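Chapter 5
What the Planner Thinks It Knows

Most books on manipulation software open with a diagram: perception on the left, planning in the middle, control on the right, arrows between them. We have left it out. It makes the three parts look equally trustworthy, and a student who believes that will spend a month tuning the wrong one.

Take a task that sounds too small for a chapter. Small white objects have to be moved between a tray and a steel pot. The detector returns a label, a pose and a score for each object, and the planner accepts all three as fact.
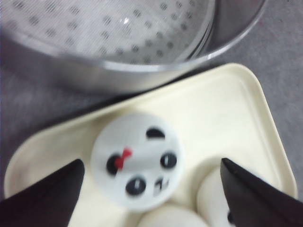 A score of that kind is the detector's opinion of itself. It was trained on one set of views, and it will happily rate a view it has never met. When the exercises at Noltton were first written, the planner dropped any grasp scored below a fixed cutoff. Of 38 logged failures, 21 had passed the cutoff easily. Raising it threw away good grasps and kept several of the bad ones. Students should be wary of any fix that consists of moving a single number.

Shiny metal makes things worse. A polished wall reflects its surroundings, and a depth estimate taken near it may belong to the wall, to the reflection, or to a blend of the two that matches nothing on the table. The planner has no field for "blend." It gets a point and it plans to the point.

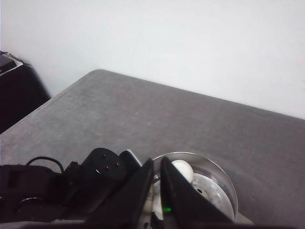
One reader of the draft, from Kuteck, objected that a good enough learned policy makes this whole discussion out of date, since it maps pixels to motion and never asks for a pose at all. Perhaps. The pose estimate is gone from the code, but the bad guess is still in there somewhere, and now you can't print it. We would want to see the failure log before giving up the printout.

The sections that follow use the Etedthorpe task set and the Gallagher planner, version 5. Neither is especially good. Both write down what they believed at every step, and that is why we chose them. Section 5.1 covers frames and the many ways to get one backward. Section 5.2 asks what a closed gripper tells you, a smaller amount than the status message suggests.
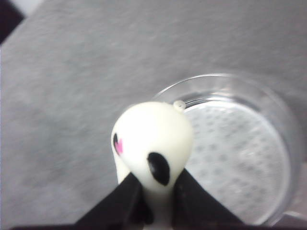 Figure 5.3 A panda-like toy between the gripper fingers, next to a clear container.

Before reading on, write down every value your own planner would need in order to report a successful grasp. Mark the ones that are measured. Keep the list for Section 5.2, where you will be asked to defend the rest.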